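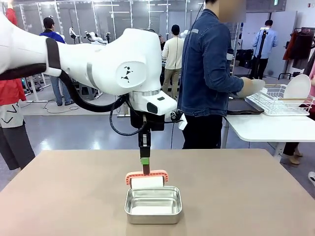

실습 장비 > 동아리·대회용 > 도구 파지 과제 세트

Brumby 도구 파지 과제 세트 (동아리용)

공유 13 댓글 2

Brumby 세트는 로봇 동아리와 방과후 수업에서 단일 팔 도구 파지 과제를 운영하기 위한 소품 및 문서 묶음이다. 로봇 팔과 그리퍼는 포함하지 않는다. 이미 팔을 보유한 학교나 동아리가 과제 조건을 통일할 목적으로 구매하는 품목이며, Valtville 학생 대회의 예선 과제 규격에 맞춰 구성하였다.

구성품
스테인리스 트레이(직사각형, 모서리 라운드)
손잡이형 점착 롤러
교체용 롤
트레이 위치 표시용 템플릿
과제 카드 6장
기록지 100매
지도자용 안내서(한국어)

과제 개요
학생 팀은 트레이 안에 놓인 롤러를 파지하여 들어 올리고, 지정 높이에서 자세를 유지한 뒤 트레이로 되돌려 놓는다. 과제 카드는 초기 자세와 목표 자세의 조합을 규정한다. 1번 카드는 수직 파지, 마지막 카드는 자세를 바꾼 뒤의 재파지를 다룬다. 중간 카드의 순서는 지도자가 변경할 수 있다. 시행당 제한 시간은 대회 규정을 따르며, 수업에서는 제한 시간을 두지 않아도 된다.

판정은 성공, 부분 성공, 실패로 구분한다. 롤러가 트레이 테두리에 닿았더라도 파지가 유지되면 부분 성공이다. 파지 후 손잡이가 손끝 사이에서 회전한 경우에는 기록지의 '미끄러짐' 칸에 표시하고 시행을 계속한다. 조작자가 팔에 손을 댄 시행은 무효로 하고 번호를 다시 부여한다.
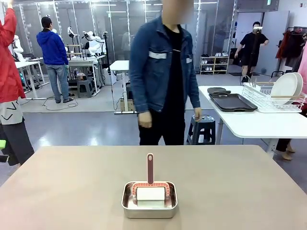 초기 자세의 재현성은 팀 간 결과 비교의 전제 조건이다. 카드에서 '직립'으로 표기한 자세는 롤이 트레이 바닥에 수평으로 닿고 손잡이가 수직으로 서서 테두리 위로 올라온 상태를 말한다. 트레이가 얕아 손잡이 쪽 접근 경로에는 여유가 있으나, 롤 양옆을 노리는 경로에서는 손끝과 테두리의 간섭을 먼저 확인해야 한다. 연마된 트레이 면은 빛을 반사하므로, 깊이 카메라를 쓰는 팀은 트레이 면을 기준면으로 잡지 말고 책상면을 기준으로 보정할 것을 권장한다.

설치 조건
책상면은 무광, 단색을 권장한다. 템플릿을 책상에 놓고 트레이 외곽을 맞춘 다음 템플릿을 제거한다. 트레이는 고정하지 않는다. 고정할 경우 테두리 접촉 시 그리퍼에 걸리는 하중이 커진다. 작업 영역과 관찰 위치 사이의 간격은 사용하는 팔의 제조사 지침에 따른다. 비상 정지 버튼은 조작자가 아닌 다른 팀원이 담당한다.

그리퍼 호환성
평행 개폐형 2지 그리퍼를 기준으로 한다. 흡착식은 지원하지 않는다. 손끝에 고무나 실리콘 패드를 부착하는 것은 허용되며, 부착한 경우 재질을 기록지 상단에 적는다. 손목부 케이블이 아래로 처지는 기종은 하강 동작 전에 케이블이 트레이에 걸리지 않는지 저속으로 점검한다.

수업 운영
세트 하나로 한 반을 운영할 때는 조작, 기록, 안전 담당을 나누어 순환시킨다. 안내서의 시간표는 Ruben Peeters가 작성한 방과후 과정을 기준으로 하며, 최대 13차시까지 편성할 수 있다. 첫 두 차시는 팔을 움직이지 않고 좌표계와 파지점 선정만 다룬다. 원격 조작으로 시연 데이터를 모으는 동아리는 기록지 번호와 데이터 파일명을 일치시켜야 이후 정리가 가능하다. 파일명 규칙은 안내서 부록에 있다.

소모품 및 보관
점착면에 먼지가 쌓이면 트레이 바닥에서 떨어질 때의 저항이 달라진다. 팀이 바뀔 때마다 겉장을 한 겹 벗긴다. 트레이는 마른 천으로 닦고 연마제는 사용하지 않는다. 교체용 롤은 낱개로 주문할 수 있으며, 제조는 Neves, 국내 공급은 Vovholm이 담당한다.

개정 사항
5월 개정판에서 재파지 카드의 목표 자세 도면을 수정하였다. 이전 판 카드를 보유한 동아리에는 해당 카드만 별도로 발송한다. 도면 오류는 Vitória Valente가 접수하며, 대회 규정에 관한 문의는 Darmawan Purba에게 전달된다. 금요일 오후에 접수된 주문은 다음 주에 출고한다.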